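Nornaris Bin Station
Demonstration recording cell for grasp learning

Prurkirwood supplies the Nornaris as a complete recording cell for teams collecting bin-picking examples. It consists of a metal bin, a fixed overview camera, a recording computer and the Ibarra logging software. The arm and gripper are provided by the customer.

Each attempt is stored as one episode: joint positions, gripper state, camera stream and an operator label. Episodes are written to local disk and can be exported singly or in batches of up to 1000. Logging runs at 30 samples per second on all channels, with a shared clock.

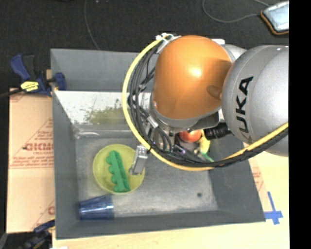 Object sets are mixed by shape and surface, and should be changed between sessions. We recommend at least 80 episodes per arrangement before the bin is reset. Failed grasps are kept by default and marked as such; deleting them narrows the training data and is left to the customer.

Clamp the bin before calibration. If it shifts, repeat the calibration routine (menu item 4) and start a new session file. Cable slack must be checked over the full wrist range, particularly for low approaches near the bin walls.

During acceptance at Indlow, 963 episodes were recorded on one cell without a dropped stream. The session log is available on request.

Not included: safety fencing, tabletop, test objects.
Lead time: units ordered now ship in January.
Technical contact: Olga Saavedra, Applications
Page revised 2025-09-22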